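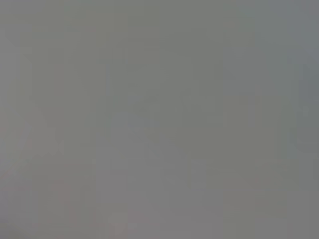 Musa Okafor wants to know why we bother with a wrist camera at all, if the head camera sees the whole table. Fair question, and it's pretty much what this handout is about, so let's start there!

Courses > Robot Handling > Handouts > Comparing grippers and cameras

Overview Handouts Lab times Marking Contact

2 min read

A wrist view can give you almost nothing. Grey, a bit greenish in the middle, a bit pink low down on the left, and not one edge you could hang a measurement on. When you get one like that, write "no usable detail" in your log and move on. Please don't guess at what's in it (I've marked a lot of guesses). A good wrist view is lovely for the last bit of a reach, but you can't plan on getting one every time, so your notes need a column for each camera and a score for each.

Now the task. It's mug and dispenser again, and I like it because it has two quite different jobs in it. A mug handle is a loop, so the fingers have to go round or through something. A spigot lever is a small thing you push, and you don't need to hold it at all. We're trying the Vindside gripper and the Akik gripper on both jobs, 15 tries each, same arm, same controller settings. Do all your mug tries before you touch the lever — swapping back and forth makes the logs a nightmare to read.
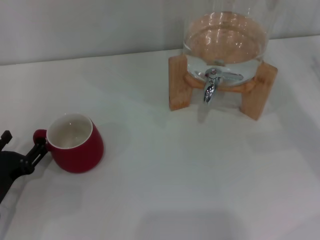 Surely the wider gripper always wins on a handle, Ibrahim wrote in the margin of last term's sheet, and plenty of you will be thinking the same. I did too, for ages. But a wide opening needs room on both sides, and the loop of a handle doesn't give you much. Look at how close that lower finger is to the red handle. From the head camera I couldn't tell you if it's about to grasp or already hooked round, and that's the bit I want you to chew on. You've got the mug, the spout and all that bare table between them in one view, and the thing you most want to know is still hard to call.

So, for your write-up:

Run the approach at 50 per cent speed first, then at full speed.
Score each camera 0, 1 or 2 for whether you could call the contact from it.
Note which side the handle is on. It matters more than you'd think.
Keep the failed tries in!

Logs go in the Rivham folder by the end of April. If your controller drops out halfway through a run, start that run again and say so in the notes.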